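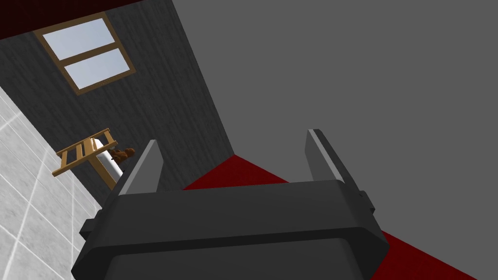 Simulated view with an open two-fingered gripper.

Skadier Opens Its Options Practice Desk to Everyday Traders

FLEURY, October. Skadier, the maker of charting and strategy tools for people who trade from home, is very happy to announce that its options practice desk is now open to all account holders, after a long and (we will admit) rather nervous summer of testing with 701 patient members.

The practice desk lets you build a spread, a straddle or a covered call with pretend money and follow it all the way to expiration, with commissions and fees taken out along the way just as a broker would. Members had been asking for the fees part for years, and we heard you! Price data is supplied by our longtime partners at Forkel, and the payoff charts were drawn up by the Jonska design studio, who put up with a great many changes of mind over the colors.

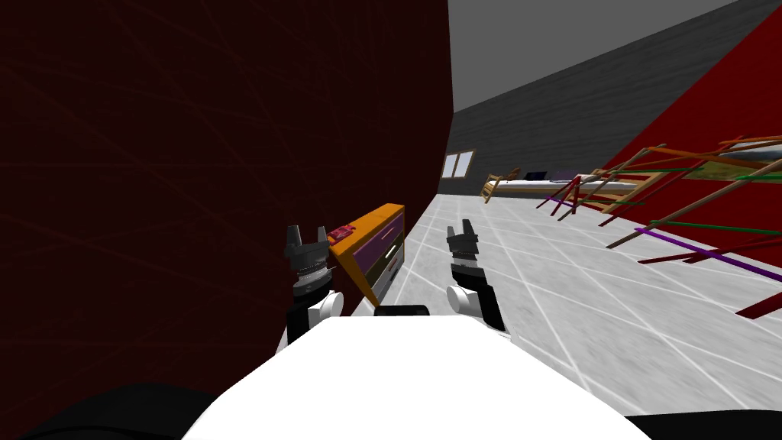
Simulated view with an orange cabinet beside a dark maroon wall.

New users get 8 ready-made strategies to try, and the full desk is free for the first 60 days. Practice results are no promise of what will happen in a real account, and options carry a real risk of loss, so please take your time and read the risk notes before you trade.

To get started, log in and choose Practice Desk from the main menu. Questions are always welcome at the Skadier help line, extension 2221, weekdays from 9 a.m.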